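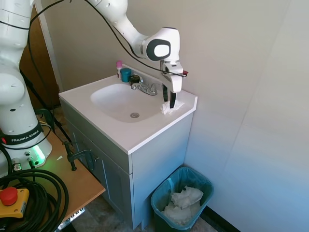
El brazo, papel en mano, en la esquina del lavabo. Jul 23, 2018

Lo que limpia la máquina y lo que queda

Trabajo en limpieza desde hace años, los últimos en Visel, turno de tarde, y llevo semanas oyendo la misma pregunta en el vestuario: ¿nos van a echar? No lo sé. Escribo esto deprisa, entre dos turnos, así que perdón por el desorden.

La empresa quiere poner brazos de Trorkenex en los baños de Oltport. 285 baños en el primer contrato, 600 si se renueva. Eso dice el papel que nos dieron. Del personal, ni una línea. Bueno, una: "reasignación de tareas". Ya.

Miro el brazo con el papel arrugado entre los dedos, apretando en un rincón de la encimera, y pienso en mi muñeca. La derecha. Porque ese gesto lo hago yo cientos de veces, y por la noche no puedo abrir un bote. Si una máquina quiere quedarse con las esquinas, que se las quede. De verdad. No voy a defender el dolor de muñeca como si fuera un oficio.

Pero un baño tiene más cosas. El vaso que alguien dejó junto al grifo, el botecito, la papelera llena de toallitas. ¿Eso se tira o se guarda? Lo decido yo, en un segundo, y si me equivoco me llama el cliente. Esa parte nunca la han pagado. Ahora que van a medir los minutos del brazo, medirán los nuestros tambien, y me temo que saldrá la cuenta de siempre: menos horas, el mismo edificio.

En la planta de Yousafzai ya pasaron por algo parecido con las fregadoras automáticas. En octubre eran 29 en plantilla y prometieron formación para todos. La formación fue un vídeo. Luego, contratos de media jornada y a vigilar la máquina, vaciarla, desatascarla, pedir perdón por ella. Trabajo nuevo, sueldo viejo.

Yo pido poco. Que las horas que ahorre el brazo se repartan, no se recorten. Que quien lo prepare y lo vigile cobre por una categoria que exista en el convenio. Y que nos pregunten antes de firmar, que sabemos qué rincón se ensucia y a qué hora.

Dicen que el plus por adaptarse serán 1000 al año. Una vez. Lo leí dos veces y sigo sin entender si es al año o una vez. Lo preguntaré en la próxima reunión, si es que nos convocan.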